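3.2 Adherence to the meal-timing schedule

Of the 305 adults enrolled at the Walmont site, 281 finished the 18 weeks of early dinners. Adherence was high on paper, and paper is where it was measured – participants kept their own diaries, and diaries are kind to their owners.
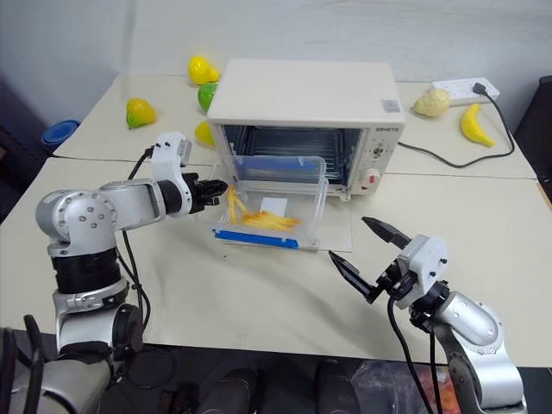
Figure 4. Toaster oven with its door lowered and a container of french fries.

Fasting glucose fell slightly in both groups, including the one asked to change nothing. Gál and Sjögren saw the same pattern in their June cohort and blamed the attention. We have no better idea, and have left the late-snack entries in the analysis.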